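How to Change the Graphic in a Wall-Mounted Snap Frame

Last updated June 28, 2018

These steps apply to the Pikent series of front-loading poster frames sold by Gosance, in both portrait and landscape mounting. The frame stays on the wall during the change. For the locking version, remove the corner security screws first with the supplied key.

What you need

Replacement graphic, trimmed to the nominal frame size
Lint-free cloth
Flat plastic pry tool (for stiff rails)
Clean, flat surface larger than the poster

Before you start

Lay the new graphic face up and let it rest for 30 minutes. Prints shipped in a tube hold a curl, and a curled sheet will lift out of the channel while you are closing the rails.

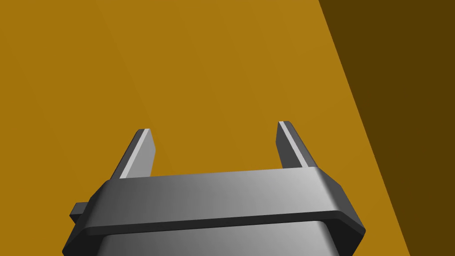
Check the trim size against the label on the back panel. The rails cover a strip along each side of the sheet, so keep text and logos at least 3/4 inch in from the edge. Sheets cut larger than nominal will buckle behind the cover.

Step 1. Open the rails

Start with the top rail. Place both thumbs on the inner edge near the center and pull forward until the rail flips open. Repeat for the two sides, then the bottom. If a rail is stiff, use the pry tool near the middle – never at the miter, where the finish chips.

Step 2. Remove the cover and old graphic

Lift the clear cover out by its upper corners and set it down on the cloth. Slide the old sheet out. Wipe the back panel dry.
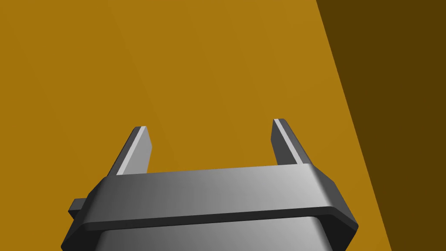

Step 3. Load the new graphic

Seat the bottom edge first, then smooth the sheet upward with the flat of your hand. Peel the film from the cover if it is new. Place the cover over the graphic with the matte side facing out.

Step 4. Close the rails

Close the bottom rail first, then the sides, then the top. Press along the full length until each spring clicks.
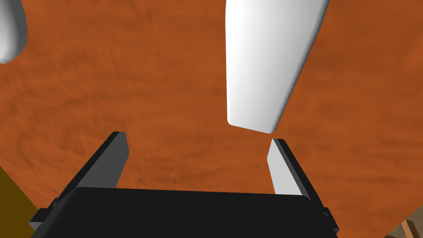 A rail that pops back open usually has the cover sitting on top of the channel lip. Open it, push the cover flat and close it again. If the rail still will not hold, replace the spring clips. Rainer clips fit rails made after March; older rails take the Grokalora type, sold in bags of 64.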